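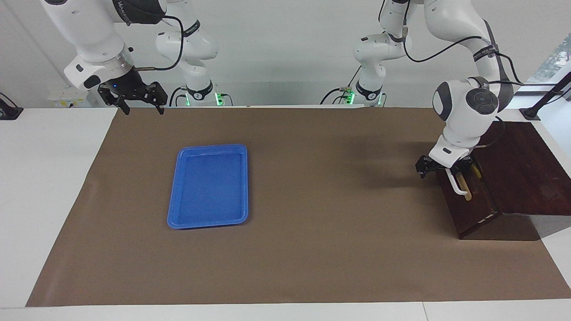 On giving up the gym, again

30 December 2019

I have cancelled my gym membership. I mention the date because it is the wrong end of the calendar for it. In two days' time the Woslow Leisure Centre will be full of people in new trainers, and I will be at home eating the last of the cheese footballs with a clear conscience.

I joined in February, on an offer. The offer was that you paid for the whole year at once and in return they gave you a water bottle. The water bottle leaked. I went a fair amount at first, then less, then only for the showers when our boiler was out, and I can report that the showers are very good.

Cancelling took longer than any workout I did there. You can join Woslow on your phone while waiting for a bus. To leave, you have to write a letter, on paper, and hand it to the front desk, where a very fit young man reads it in front of you. He asked if there was anything they could have done differently. I said no, it was me, and then heard myself say that I hoped we could still be friends.

What I've done instead is walk. I don't mean hiking, with poles. I mean out of the front door, up past the allotments, along the old railway line as far as the Grinari ice cream kiosk (shut until spring, shutters down, a faded picture of a knickerbocker glory on the side) and home by the canal. Someone has put in one of those outdoor exercise machines by the lock, the sort where you swing your legs about like a toddler on a high stool. I have never seen an adult on it. I had a go in the rain when I was sure I was alone, and a man on a narrowboat said good morning.

My knees prefer it. My phone, which counts my steps whether I want it to or not, has stopped sending me those worried little messages. I have also seen a heron 2 times, or two herons once each, and the gym never managed a heron at all, only a large television showing programmes about people buying houses in Spain.

The boots are a pair of Vasseurs I bought in a sale, half a size too big, which I fixed with thick socks and stubbornness. They cost less than two months of the gym. I have not worked out what the gym cost me per visit and I'd be grateful if you didn't either.

There will be a sofa-shaped week at some point in January, I know that. It'll be sleeting, and the kiosk will still be shut. But at least the railway line doesn't want a letter.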